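Small press, long shelf life

The Sodercombe comics prize went this year to a publisher with a staff of nine and a warehouse that used to sell tractor parts. Cumamen Editions has put out 41 titles in 15 years, most of them graphic novels translated from languages the bigger houses rarely touch.

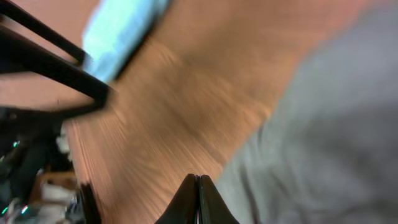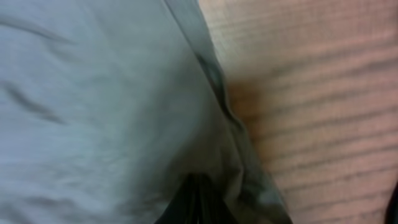
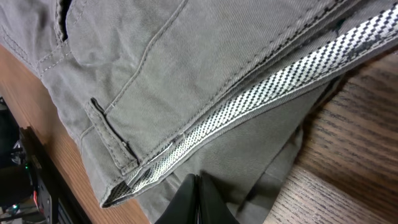
Wood grain, blue-grey cloth and a checked waistband lining, in that order.

The winning book, Wakholm, runs to 210 pages and follows a ferry crew through one winter on a northern lake. It has very little dialogue. The colour is kept to greys and a dull yellow until the ice breaks, when the palette opens up for a single chapter.

The jury praised its patience. Booksellers had noticed it earlier – the first printing was gone by November, and a second followed with a sturdier cover.

Cumamen pays its translators a share of sales as well as a fee, still unusual in comics. Lettering is done by hand where the artist asks for it, adding weeks to each schedule.

Next on the list is Wu, a family story told in two volumes. The first is at the printer now.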